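October 28, 2022. Bench notes, adhesives, Serngate

Humidity cabinet is back from Butden with a new door seal and the same old rattle. Set it to 4 hours and went to find the sample log, which Gillespie Rennie had filed under "Misc." Everything in this building is filed under "Misc."

Peel tests on the Stedex tape, batch 708. First strip let go cleanly and left no residue. Second left a stripe of gum down the steel that took me most of the morning and half a bottle of solvent. Same roll, same roller, same me. Taner Yaman thinks I am leaving the liner off too long before I press. Taner is probably right, and I plan to tell him in October of some other year.

Changed the dwell to 15 minutes for the afternoon set. Wiped the plates twice. Wrote the dwell on the plates in marker, then wiped them a third time without thinking, so the dwell is now recorded only here.

White tabletop in the first two, grippers in all three, phone case in the last:

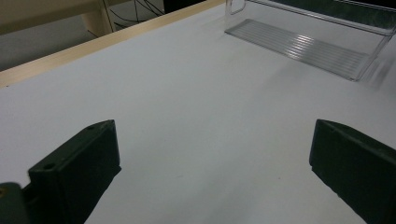
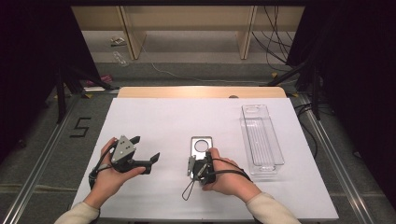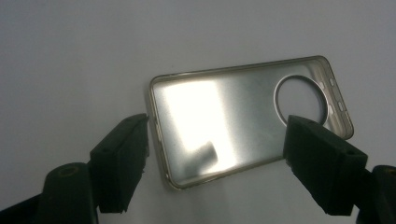

Afternoon set: 3 strips, all dull, all usable. Failure was at the tape-to-steel side each time, with no splitting in the foam. I would like to claim the longer dwell did it, but the room had also warmed up by then and I never wrote down the morning temperature. Colleagues are invited to learn from this.

The Baird load cell drifts if the drawer under it is opened. Put a note on the drawer. Kenneth Gourlay opened the drawer to see what the note was about.

Still to do: rerun batch 708 with the liner timed properly, order plates, ask Jonalyn Espiritu where the good roller went. Do not start the next batch until the gum is off the clamp.

Comments

Taner Yaman: So it was the liner.

Jonalyn Espiritu: Good roller is in the drawer with the note on it. I was respecting the note.

Kenneth Gourlay: The note said "DO NOT." Do not what?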